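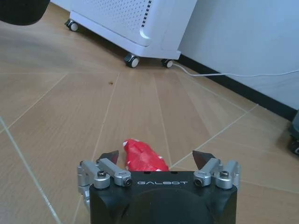

Je fais cours à des élèves de quatrième au collège Carretero, et je pense depuis longtemps que nous apprenons mal à nos élèves ce qu'est le courage. Nous leur donnons des figures immenses, des gens qui ont traversé des guerres ou des prisons, et nous leur demandons en fin de séquence ce qu'ils auraient fait à leur place. Ils répondent ce qu'il faut répondre. Puis ils sortent, et il y a dans le couloir une chose rouge et froissée par terre, un sac ou un emballage, que deux cents chaussures contournent jusqu'à la sonnerie. Je ne prétends pas que se baisser pour la ramasser soit un acte héroïque. Je dis que l'habitude de passer à côté s'apprend, et qu'elle s'apprend chez nous.

Une collègue de lettres, Khrystyna Dovhaniuk, défend l'avis contraire. Pour elle, les grands récits servent justement à sortir les élèves du couloir. Un enfant de treize ans a besoin de voir plus haut que son établissement, et le réduire aux petits gestes revient à lui faire la morale. L'argument est sérieux. J'ai vu des classes se taire pour de bon devant une lettre de résistant, et je n'ai jamais obtenu ce silence en parlant de la vie quotidienne du collège.

Mais le silence d'une classe ne prouve pas grand-chose. L'an dernier, en décembre, un élève arrivé de Larent a mangé seul pendant 9 jours. Ses camarades venaient de rendre de bonnes copies sur le thème de l'engagement, certaines très bonnes. Aucun d'eux n'était méchant. Ils attendaient que quelqu'un commence. C'est finalement une fille plutôt effacée, dont la copie valait 10 sur 20, qui a posé son plateau en face de lui.

Je n'en tire pas de règle sur les bons et les mauvais élèves. J'en tire une question sur ce que nous notons. Une rédaction sur le courage mesure la rédaction. Elle ne dit rien de la capacité à faire le premier pas devant les autres, et cette capacité se travaille : on prend la parole quand on n'est pas sûr, on reconnaît une erreur devant le groupe, on défend un absent.

Le collège compte 900 élèves, et on m'objecte souvent ce chiffre. On ne peut pas suivre chacun, c'est vrai. On peut en revanche prendre douze minutes par semaine, au début d'une heure, pour parler d'une situation réelle, sans nom et sans note. Lertchai Onsri le fait depuis trois ans à Flornenon, avec des classes réputées difficiles. Il ne promet pas de miracle. Certaines semaines, il ne se passe rien et les élèves regardent l'horloge. D'autres fois, un élève raconte une chose qu'aucun adulte ne savait.

Il faudrait aussi que nous acceptions d'y participer. Nous demandons du cran à des adolescents et nous en montrons assez peu en réunion, quand une décision nous paraît injuste et que nous attendons la sortie pour le dire — moi le premier. Les élèves le remarquent.

Je garderai les lettres de résistants au programme de ma classe. Je les lirai simplement plus tôt dans l'année, pour qu'il reste du temps ensuite.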